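How to Store Bottled Fruit Drinks on an Open Shelf

If your kitchen cabinets are full, a bookshelf works fine for unopened bottles. I keep mine in the living room, on the same unit as the magazines. The steps take 20 minutes.

1. Read the label first. Some juices have to stay in the refrigerator even before opening. Only shelf-stable drinks belong out in the room.

2. Clear a section at one end and wipe it down. Let the wood dry.

3. Push the books together and put a bookend against the last one. A row that leans will slide sooner or later, and it can take a bottle with it.

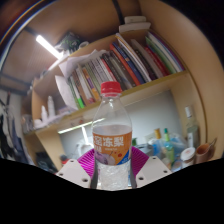

4. Check each cap before you put the bottle away. The ring under it should be whole. If it has already separated from the cap, treat the drink as opened and chill it or throw it out.

5. Stand bottles upright with the labels facing out. Leave 2 inches between the bottles and the books.

6. Put the newest ones at the back. Frozen pear drinks and other winter flavors tend to get forgotten, so I go through mine every February.

Keep the shelf out of direct sun and away from the radiator. Clear plastic lets light in, and the flavor suffers. Once a bottle is open, it goes in the refrigerator with the cap on tight.

Karlijn Koster
Updated May 25, 2025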